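Okay, our plant society's seedling swap results are in and I need to talk about them, so this is going to be a thread. Grab a coffee!

1/ Quick background. Our little begonia and fern group meets in the Bralent hall, and every April we open up the seed and spore bank to anyone who walks in. Members, neighbors, people who only came in to get out of the rain. You don't have to join to take something home.

2/ This year we handed out 3,075 packets. That's a group with 17 paid members!! My fingers still smell like envelope glue.

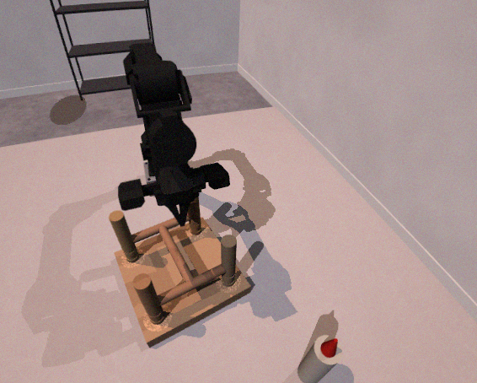
3/ The fern spores went first, same as always. People think spores are hard and they really aren't. Clean mix, a clear lid, a bright spot out of direct sun, and then you leave them alone for a few months (the leaving alone is the part I'm terrible at).

4/ My favorite this time was a batch from the Mohamedi garden up on the hill. They've been crossing cane begonias for years and brought down seed from 4 of their own plants. Dust, basically. You tap it out on top of the mix and try not to sneeze.

5/ Someone asked if we keep records of where everything ends up. Yes! There's a card in each packet with the plant name, the parent plants if we know them, and the month it was collected. If you lose yours, message me and I'll look it up.
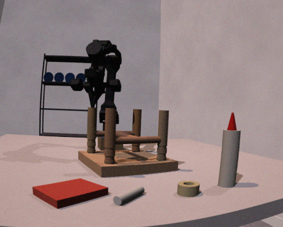 Upside-down stool on the tabletop, red block and red-topped cylinder alongside

6/ Big cheer for the Limano branch, who drove over with trays of maidenhair divisions and went home with even more trays than they came with. I don't know how they got the trunk closed. We're planning to visit them in the fall and I'm already making a wish list.

7/ Things I took home after promising myself I wouldn't take anything: a rex begonia with a swirl in the leaf, 2 staghorn pups, and a cutting simply marked "pink, good." Very excited about pink, good.
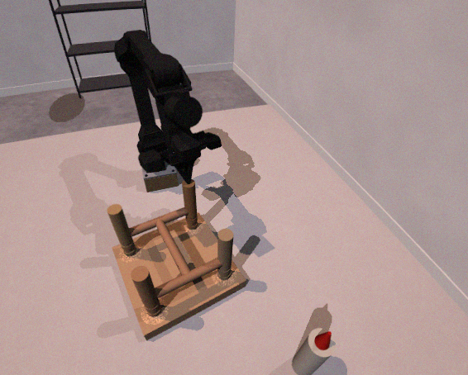 8/ If you picked up begonia seed, please don't bury it. It needs light to sprout. Mist the surface, cover the pot, and open the lid for a bit each morning once you see green. Mine usually show up in the third week, but I've had slowpokes take twice as long and turn into lovely plants.

9/ We're still short on a few things for the next round: any bird's nest fern spores, tuberous begonia seed, and clean small pots. The drop box is by the side door at Farnex Nursery and you can leave stuff whenever they're open. Label it, even if the label is a guess with a question mark.

10/ And post your seedlings when they come up! Tiny ones, leggy ones, all of them. I look at every single photo and I will absolutely reply with too many exclamation marks.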